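Who gets the broom?

When Vimonix told its cleaning staff at the Skostby site that two-armed machines would be taking over the floors, the word used in the meeting was "relief". Relief from bending, relief from the early start, relief from the dull end of the job. I have been listening to managers offer relief for most of my working life and I have learned to ask what it costs and who pays.

I should say where I stand. I cleaned offices and changing rooms for 11 years before I started writing about work, and my knees would have welcomed some relief. I have no fondness for the broom. But I do know what sweeping is, and I doubt that the people who drew up this scheme do. On paper it is a task with a start and a finish. On a real shift it is the part of the round when you notice things: the tap somebody left dripping, the tile that has lifted by the door, the colleague from the kitchen who has been crying in the corridor. You have your head up and your hands busy. Take the sweeping away and you haven't removed a chore so much as a way of walking round the building.

Nghĩa Tạ has been on the Skostby crew for seven years. He was picked to work alongside the machines because he is patient and because, he suspects, he doesn't complain in meetings. His old shift began at five in the morning and was over by one. The new one begins at six, which he likes, and has no fixed end, which he doesn't. He used to clean. Now he sets up, watches, clears what gets missed and fills in a form on a tablet about each room. The form asks for a reason whenever he steps in. One of the choices is "operator impatience". I asked him how often he picks it. He laughed and said he picks "other".

His pay has not changed. His job title has, to floor systems attendant, and the company is proud of that. Chenxi Wei, who runs the project from the head office, told me that the crew had been "brought up the value chain". I asked her whether the value chain came with a rise. She said that was being looked at. It was being looked at in June as well.

She was open about a good deal else, and I want to be fair to her. She doesn't claim the machines are quicker than a person. She said speed would come, and that the present aim was to get the work done steadily in rooms nobody had tidied up for the occasion. That is a sensible aim. I'd only point out that the steadiness is being supplied at the moment by Nghĩa, and that he appears in her figures as a cost.

Those figures deserve a harder look than they've had. The site expects to save 2,000 hours of cleaning a year. I asked for the hours spent on setting up, on watching and on filling in the form, and was told these came under training. Training for whom? Nghĩa knows how to sweep a floor. If he is teaching the machine, then he is a teacher, and somebody should put that in his contract before the lesson is over.

There is a second question, about what happens to skill. Okitari, the agency that supplies the relief staff, has already stopped sending experienced cleaners to Skostby and sends people who can "work with a screen". They are shown the form on the first day and the chemicals cupboard on the third. I'd rather it were the other way about. A person who has never swept a wet-room floor will not know when it has been swept badly, and that is the one thing the new job needs them to know.

None of this is an argument for smashing anything. If a machine can do the bending, let it. But put the attendant's hours in the sum, pay for the teaching, and let the crew decide which rooms go over first. At present those decisions come from people who have never had to empty the bucket. They should come and stand in the doorway for a morning and look at the job as it is: a dustpan in one metal hand, a broom in the other, and a few bits of crumpled paper on pink tiles.

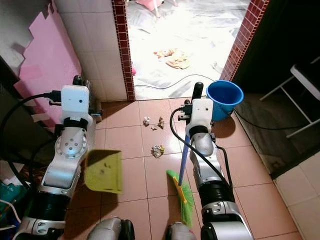 What the crew has asked for

The list is short. They want a fixed end to the shift, and the watching hours shown separately from training. They want the "operator impatience" box taken off the form. They also want a say over Xie, the scheduling software that now sets the order of the rooms and that nobody on the crew can alter, even when a room is in use.

Chenxi Wei has agreed to the box. The other items are with head office, and Nghĩa is still starting at six.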